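Fornard Laboratory: Gallery
Two-Arm Fruit Handling, Trorby Project

The Trorby project studies how two robot arms can share a simple household job: placing mixed fruit in one dish. The pictures on this page show the work on the tabletop station, from the point of view of the grippers.
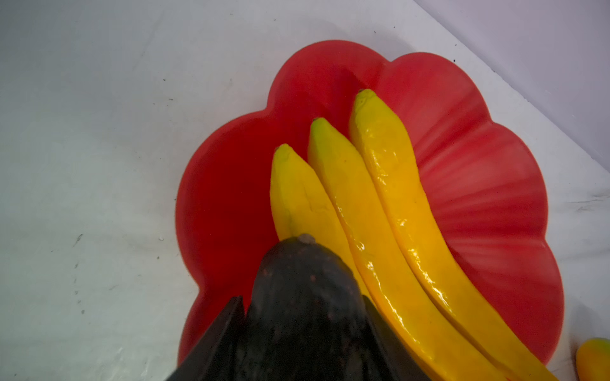 Avocado in the grip, with bananas on the red dish.
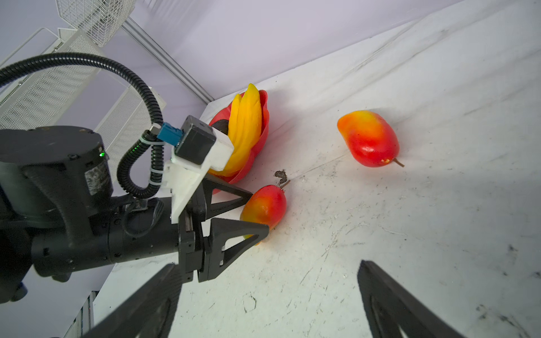 A mango between the fingers of the other arm.

About the task

Each trial begins with fruit placed by hand on a white work surface. The arms must pick up the loose pieces and set them in the dish. Starting positions are drawn from a printed list of 30 layouts, and the dish is moved between layouts. Either arm may take any piece. The only fixed rule is that both arms must not be above the dish at the same moment.

The method

Earlier work at Fornard used one central planner for both arms. Under the Bodnár method, each arm runs its own control policy and receives a short message from the other several times per second. The message states which piece the arm intends to take next and how sure it is of that choice. When both arms name the same piece, the less certain arm gives way and chooses again.

Training used 1111 demonstrations recorded by trained operators. Each operator guided both arms through a full trial. Demonstrations in which a piece was dropped and picked up again were kept in the training set and marked as recoveries. A further 177 demonstrations were held back for checking the policy during training and were not used for any other purpose.

Results

The final policy was tested over around 3000 grasps. Arms that exchanged messages completed more layouts than arms working without them, and the gap was widest where pieces lay close together near the center of the table. Avocados were the most reliable item. Bananas were the least reliable, mainly when one rested across another and the fingers closed on both.

The exchange of messages did not shorten the average trial. An arm that gives way often waits longer than it needs to before choosing again. The waiting period was fixed at the start of the study and has not yet been tuned.

Limits of the study

All trials were carried out at a single station with one type of gripper. Soft or bruised fruit was not tested. The results should not be read as a measure of performance in a kitchen or a packing plant.

Further material

The layout list and the message format are described in the Trorby technical note, available on request from the laboratory office. Trial records are stored in the Madetti archive under the project name. Gallery pictures may be reproduced for teaching with credit to Fornard Laboratory.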